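Sorting out the hum on the old turntable

October 19, 2020

The hum started in June, when I moved the stereo from the bedroom to the back room. Same turntable, same preamp, same speakers, new outlet. At normal listening level it was audible between tracks, and on quiet piano records it was audible under the music as well.

The first job is to find out what sort of hum it is. Mains hum in this country is 60 Hz, a low, round note. Rectifier ripple from a tired power supply comes out at 120 Hz, an octave up, with more edge to it. I recorded a minute of it into the laptop and looked at the spectrum. The tallest peak was at 60 Hz, and the one at 120 was small enough to ignore. That pointed to grounding or induction and let the power supply off for the time being.

Next I pulled things out of the chain one at a time. With the turntable unplugged from the preamp and the inputs shorted, the hum went away. With the turntable connected and its motor off, it came back at full strength. Moving the tonearm across the platter by hand made no difference, so the cartridge was not picking up the motor or the transformer.

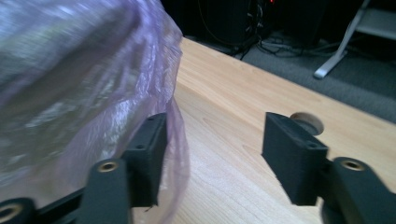 The ground wire was my next suspect. On this deck it is a thin green lead with a spade terminal, and it had been bent back and forth enough over the years that I didn't trust it. I put a meter across it, spade to tonearm base, and read 41 ohms. It should be well under one. Wiggling the lead near the strain relief made the reading jump to 197 and then settle back.

I cut off the bad section, stripped the end, and soldered on a new spade. The reading is now 0.3 ohms including the meter leads. The hum dropped a long way but did not disappear.

What was left came from the signal cable running next to the power strip for 4 feet. Natalie Lambert had suggested this in an email before I had even opened the deck, and I should have listened. Crossing signal and power cables at a right angle is fine – running them side by side is asking for trouble. I rerouted the signal pair along the other side of the shelf and the remaining peak fell into the noise floor.

Next on the list is the belt, which is running slightly slow. Barry Staniforth has offered me a spare, and I'll post the speed readings once it is fitted.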